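Put the tables back

When the town of Collum redid its main square four years ago, it took out 39 outdoor tables and put in benches. The benches are good benches. They are made of stone, they face the fountain, and they will probably outlast everyone who voted for them. I still think the town made a mistake, and I think Vatonlow is getting ready to make the same one.

The draft plan for Hamel Park came out in January. It calls for new paths, better drainage, around 100 young trees and a long row of seats along the east side. It has no tables at all. The plan says tables "limit flexible use of the space." I have read that sentence several times and I don't know what it means. A table is the most flexible thing you can put in a park. People eat at it, play cards on it, fix a bike chain on it, fill out forms on it, change a baby on it when there is no other choice.

A bench is for sitting and looking. Two people on a bench sit side by side and have to twist to talk. Four people on a bench can't hold a conversation. If you want people to spend an hour in a park instead of ten minutes, they need a surface and they need to be able to face each other. 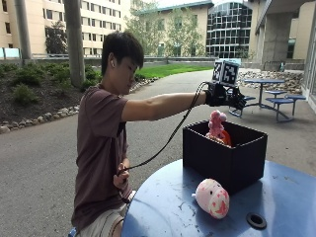
The cost argument is weak. Repairs come up every time, and it's true that tables get scratched and need paint. But the plan sets aside money for a sculpture at the north gate, which will also need cleaning. Nobody has suggested leaving it out on those grounds.

The other argument, made more quietly, is that tables attract people who stay too long. Some residents near Drurkaditz Street said so at the spring meeting. They complained about teenagers in the evening and about noise. I live two blocks from the park and I have heard the noise. Most of it is talking. When it goes past that, the park has closing hours, and the city can enforce them. Taking away the furniture punishes the retired men who play dominoes at eleven in the morning for something they didn't do.

There is also the matter of who has a table at home. Plenty of the apartments west of the park were built small, and a family of five eats in shifts. For them, a table outside in May is an extra room. Those of us with back decks should be careful about calling it clutter.

I would ask the city for a modest change. Keep the paths, the drainage and the trees. Replace a third of the new seats with tables, some in shade and some in sun, and leave one side open on a few of them so a wheelchair can pull up. Comments on the plan are being taken at the front desk of city hall until 4 in the afternoon on weekdays, and they can be as short as one line.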